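Cutlery is the group name for the tools people eat with. Knives, forks, spoons and chopsticks all belong to it. After washing, these tools need a place to stand or lie until the next meal. One common place is a cutlery holder, sometimes called a caddy. The text below explains how a holder works, why it has holes, and how to fill one.

## What a cutlery holder does

A holder has two jobs. It keeps long, thin objects together, and it lets air reach them.

Long, thin objects are hard to store without help. Put a chopstick on a flat table and it can roll. Stand it on its end and it falls over. It falls because its base is very small compared with its height. Inside a holder, the walls push back against the chopstick when it leans, so it stays up.

The second job is about water. A washed spoon still has a thin layer of water on it. The water leaves in two ways:

- **Draining.** Gravity pulls drops down the handle and off the end.
- **Evaporation.** Water on the surface turns into a gas called water vapor and mixes with the air.

Evaporation slows down when the air near the spoon is already full of water vapor. In a closed jar, damp air stays where it is. Holes in the walls of a holder let damp air out and drier air in.

## Why the shape matters

An empty holder is light. A full one is heavier, and much of the added weight is high up, because many spoons and forks have their wide parts at the top. Engineers call the average position of all the weight the *center of gravity*. If the center of gravity moves out past the edge of the base, the holder tips over.

A wide base makes this less likely. The holder has to lean further before it falls.

Glykeria Manolakis teaches a kitchen science class for children in Zatska. Her class tests this with two paper cups, one standing the normal way and one upside down. Each cup is pushed near the top with one finger. The cup with its wide end on the table is harder to tip.

## What the tools are made of

Metal does not soak up water. It can be wiped with a dry cloth and put away at once.

Wood is different. It was once part of a living tree, and it is full of tiny tubes that carried water. Water can enter these tubes during washing. Wooden chopsticks and spoons should dry fully before they go into a closed drawer. If they stay damp for a long time, mold can grow on them. Mold is a living thing, and it needs moisture.

Plastic does not soak up much water either, but it can bend or soften if it is placed near a hot stove. Holders made of plastic belong on a table or counter, away from the burners.

## Sorting before filling

Sorting means putting things into groups by a rule. The rule can be:

1. Kind – chopsticks with chopsticks, spoons with spoons.
2. Material – wood in one group, metal in another.
3. Length – short tools in one group, long tools in another.

Sorting by kind works well for setting a table, since each person needs the same set. Sorting by material works well for drying. Chopsticks need one more step. They are used in pairs, so each one must be matched with another of the same length and pattern. 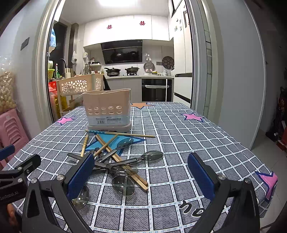

*Wooden chopsticks among the utensils on the table, with a cutlery holder still in its plastic wrap.*

## Filling the holder, step by step

Ask an adult to handle sharp knives. They are stored separately.

1. Take off any plastic wrap and peel away the label. Put both in the trash.
2. Wash the holder in warm water with a little dish soap. Rinse it.
3. Place it on a flat surface, away from the table edge.
4. Lay the utensils on a clean cloth and sort them by one rule.
5. Match the chopsticks into pairs.
6. Put in the heaviest tools first, near the middle.
7. Add the others, with handles pointing down and eating ends pointing up.
8. Press the top of the holder gently to the side. If it rocks, move some of the weight toward the center.

When you take a tool out, hold it by the middle or the handle. Clean hands should not touch the part that goes into the mouth.

## Words to know

**Caddy:** a small container for keeping tools or supplies together.

**Center of gravity:** the average position of an object's weight.

**Evaporation:** the change of a liquid into a gas at its surface.

**Utensil:** a tool used for cooking or eating.

*Text: Theano Pappas. Checked by Pierina Colombo.*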